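Section 7: Cooling and Storing Bread
Curkis Bread Maker, Kettle series

Unplug the machine before you start. Keep children away until the pan has cooled.

1. When the beeper sounds, press and hold STOP for 2 seconds.
2. Open the lid all the way. Put on oven mitts and lift the pan straight up by its handle.
3. Turn the pan over and shake it until the loaf drops out.
4. Check the bottom of the loaf for the kneading paddle. Pull it out with the hook supplied.

CAUTION: Do not use a knife to free the paddle. It will scratch the coating.

5. Set the loaf on a wire rack for at least an hour.
6. Move it to a bread basket or a bread box.
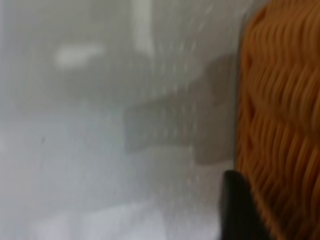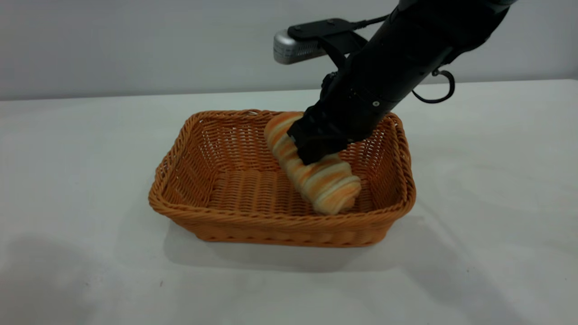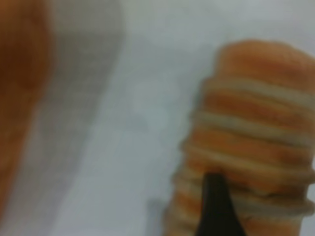
7. Slice only what you need, using a serrated knife. A standard 675 g loaf is easiest to cut lying on its side.
8. For freezing, slice the whole loaf first and pack it in freezer bags. Press out the air and write the month on the bag.

NOTE: Bread made without preservatives dries out faster than store bread. Do not keep it in the refrigerator.

To refresh a stale loaf, sprinkle the crust with water and heat it in the oven for about 7 minutes.

Cleaning the pan is covered in Section 8.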